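Status: evaluation finished, kit still on loan until they ask for it back. Last edited 2019-04-11.

# irow-hand-eval

Notes, config files and a small pile of recordings from our review of the Irow five-digit hand kit, sold by Vurnier. If you came for a buying recommendation, skip to "Would we buy it". If you came because your own Irow won't home its thumb, skip to "Known problems" and bring a snack.

## What the kit is

A grey plastic hand with four fingers and a thumb, a wrist plate, a controller box, a cable, and a manual that was translated by somebody in a hurry. Vurnier sells it to labs and small workshops that want to try handling soft or awkward goods before spending real money. We are a small workshop with little real money, so we felt seen.

The loan version came with the fingertip sensing option. The sales page calls this "touch awareness." We call it "numbers that go up when you press on something," and on that basis it does fairly well.

## What's in this repo

```
config/ controller settings, stock and ours
logs/ grip logs, CSV, one file per session
clips/ wrist camera clips, low resolution
scripts/ two scripts, one of which is good
notes.md raw notes, spelling not guaranteed
```

The logs hold 1000 grip attempts across all materials. Of those, 300 are on bubble wrap and other packing film, because packing film is what we handle all day and what every vendor demo mysteriously leaves out. The other 700 are split between cardboard sleeves, cloth bags and foam corners. Cardboard is easy. Don't let anyone impress you with cardboard.

## Columns in the logs

| column | meaning |
|---|---|
| `t` | seconds since session start |
| `digit` | 0 is the thumb, 1 to 4 are the fingers |
| `cmd` | commanded position, 0 to 1 |
| `pos` | reported position, same scale, different opinion |
| `touch` | fingertip reading, no units |
| `material` | typed by hand, see below |
| `result` | `held`, `slipped`, `missed`, `other` |

`material` was typed by whoever was at the keyboard. You will find `bubble`, `bubblewrap`, `bwrap` and one `bubbel`. The good script cleans these up. The other script is kept for sentimental reasons.

`touch` has no units because the manual gives none. Vurnier support told us it was "proportional." We asked to what, and the ticket is still open.

## How we ran the film tests

The sheet goes over the edge of the work surface so there is something to pinch. The hand comes up from below, fingers first, and then the thumb closes. We tried coming down from above for most of January and have the slipped rows to show for it. A flat sheet on a flat surface gives the fingers nothing to get behind, and they mostly polish the wood.

From below, the useful contact is between the thumb tip and the third finger. The others can be told to stay out of it, and in `config/film.yaml` they are.
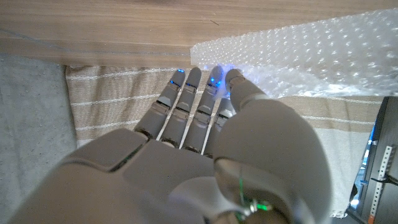 Ramasamy read a draft of these notes and objected that we were being too kind: a pinch on packing film is the one job the kit ought to do out of the box, and if a buyer has to write their own config to get it, that belongs under faults and not under method. Fair. It is now in both places.

The stock config closes all five digits at the same speed. On film this means that whichever finger arrives first shoves the sheet away from the rest. Our version slows the fingers and lets the thumb finish the job. It is not clever. It took us far too long.

## Known problems

- **Film grip needs a custom config.** See above, and thank Ramasamy.
- **Thumb homing.** After a power cut the thumb sometimes decides that wherever it happens to be is home. Run `scripts/rehome.py` twice. Once does not work. We don't know why twice does.
- **Touch drift.** Readings creep up over a long session. We zero them every 2 hours. The manual suggests "regularly."
- **Position reports lag.** `pos` trails `cmd` by enough to notice. Fine for slow pinching, bad for anything you'd want to film and show your boss.
- **The controller fan.** It sounds like a hair dryer with a grudge. Put the box under the bench - or in another room, if your cable reaches. Ours doesn't.

## Things we liked

The shells wipe clean. The wrist plate fits the arm we already had with no adapter, a sentence I have never written before. Spare fingers are sold one at a time, so a broken digit doesn't mean a new hand. We have not had to test that promise, though the foam corners came close.

The software also lets you stop everything with a single key. We used it a lot in the first week.

## How it compares

The only other kit we've had on the same bench is the Istholm two-jaw gripper. It's duller in every way and drops fewer things. It can't do the under-the-edge pinch without chewing the film, though, and it has no fingertip sensing at all. If you handle boxes, get the Istholm and spend the evening doing something nice. Film and cloth are where the Irow starts to earn its space.

We did not run the two side by side on the same sheets, so please don't quote this section as a benchmark. Someone will anyway.

## Would we buy it

Probably, at the loan rate. At list price, ask again when the film config ships as standard and `touch` has a unit next to it. The hardware is ahead of the software by a good year, and the software is ahead of the manual by more than that.

## Using the data

Do what you like with the logs and configs. The clips are ours to share but the light in them changes with the time of day, so check before training anything on them. They come from one bench and one hand, and our settings may not suit your unit.

Don't use `config/film.yaml` on anything heavier than a packed cloth bag. It closes gently on purpose, and gravity has noticed.

## Changes

- Split `film.yaml` out from the main config
- Removed a grip log that was entirely somebody testing the stop key
- Moved film config to "Known problems" as well
- Fixed `bubbel` in the cleanup script, left it in the raw logs

Still to do: log the fan noise, and answer Vurnier's satisfaction survey, which has a field for "delight."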